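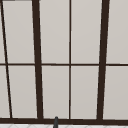

Opened by Nikola Gashi, 22 May 2018 | Ticket 541 | Simulation, Viltalthorpe kitchen

Start check stopped on run 7. The view holds mostly the window, its sill and a thin strip of white tile. Our rule says that the work surface must be in view before the arm is enabled. I did not enable it.

Camera pitch was saved wrong in the start file. I put back the value from April and asked Marlene Meireles to check it, as the rule wants a second person.

Status: waiting for Marlene. Please do not skip the start check.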